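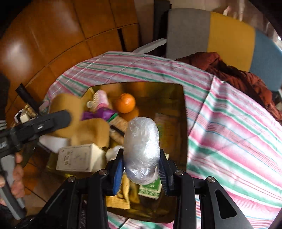 Gripper 1 closed on the plastic bag bundle, box underneath.

January 14, 2018
Posted by Dirceu Camargo

Fault: finger position reading drifts on gripper 1 while holding soft items. Gripper 2 not affected.

Setup: two hand-held grippers, blue ribbed pads, Munent encoder board on each. Log rate 30 Hz.

Checked so far:
- Pivot screws tight on both arms.
- Encoder reads 526 with the fingers shut on nothing. Should be 500.
- Reading climbs during a hold and does not come back after release.
- Swapped the cable with gripper 2. No change.
- Swapped the boards. Fault stays with gripper 1, so the board is fine.

Suspect the magnet is slipping on its shaft. Removed it, cleaned off the old glue, refitted with epoxy and re-zeroed. Test is 200 closes on the plastic bundle, then the sponge pieces. Ticket stays open until both are logged.

Comments

Ivone Moura: Had this on the Tutden build. Roughen the shaft before gluing.

Hélder Rocha: Which epoxy? The quick one went soft on mine.

Dirceu Camargo: Slow one. Shaft sanded as well.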